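Notes pour l'intervention - Gouverner sans majorité : ce que les petits parlements nous apprennent
Durée : 15 minutes, puis questions

Ouverture

Bonsoir à toutes et à tous, et merci à Mirela Camargo pour l'invitation (elle m'avait promis une salle attentive, je vois qu'elle a tenu parole !).
Commencer directement par la question : que devient un gouvernement quand son partenaire s'en va en pleine session budgétaire ? Laisser un silence.
Dire tout de suite que le sujet me passionne et que je vais parler trop vite. Demander qu'on me fasse signe.

Le cas de Ciravholm

Assemblée régionale de 90 sièges. En janvier, la coalition perd son allié et il lui manque 2 voix. Tout le monde annonce des élections anticipées, moi le premier.
Et là, c'est formidable : l'exécutif publie la liste complète de ses projets de loi et propose à chaque groupe de choisir ceux qu'il veut bien négocier. Les débats en commission deviennent passionnants à suivre - je vous jure, j'ai lu tous les comptes rendus.
Citer Gervásio Miranda, rapporteur du budget : « On a recommencé à lire les amendements des autres. »

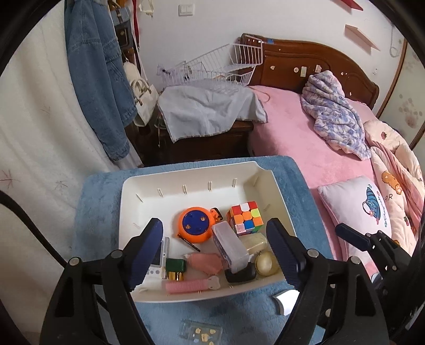 Ce que change la motion de censure

Bien distinguer les deux modèles, c'est là qu'on perd les gens :
- la censure simple, où il suffit de réunir une majorité contre le gouvernement ;
- la censure constructive, où il faut s'accorder en même temps sur un successeur.
À Ciravholm, c'est la seconde. Les oppositions étaient d'accord pour renverser, pas pour remplacer. Deux motions déposées, deux échecs.
Ne pas entrer dans le règlement intérieur, sauf si on me le demande (article sur les délais dans ma chemise verte).

Les objections

Il y en a de sérieuses. Mme El Ouafi, dans l'opposition, parle d'un budget « cousu la nuit » et elle a raison sur un point : certains accords ont été conclus très tard, sans étude d'impact. Lire sa phrase en entier, elle est très bonne.
Autre critique : l'électeur ne sait plus à qui attribuer une décision. Prendre l'exemple des transports scolaires, voté par trois groupes qui s'en disputent le mérite.

Pour lancer la discussion

Demander qui, dans la salle, a déjà siégé dans un conseil sans majorité. Faire raconter !
Si personne ne se lance, revenir au vote du budget et à la séance finie à l'aube.
Rappeler que la bibliographie est à l'entrée, à côté du registre.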